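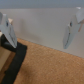
Choosing a gripper should not mean buying one first, according to Anathi Gumede, and too many small shops have had to do it that way. Tulden is answering that complaint with a side-by-side trial of gripper fingers at its Gernolach site, starting in June.

The company will compare four finger designs on the same arm, using the same controller settings for each. Every design is fitted in turn and run through an identical set of pick and place tasks. Wrist camera views are saved with the force readings - both will be given to the shops taking part.

"We want to know which fingers hold up and which ones slip," said Kagiso Modise, test lead at Tulden. "The results will go out as they are." 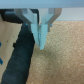 Gripper fingers during the Tulden comparison work, seen from the wrist.

Shops can send in their own parts for the trial until 5 p.m. on Thursday. Each shop may enter two parts.

Press contact: Shireen Khumalo, Tulden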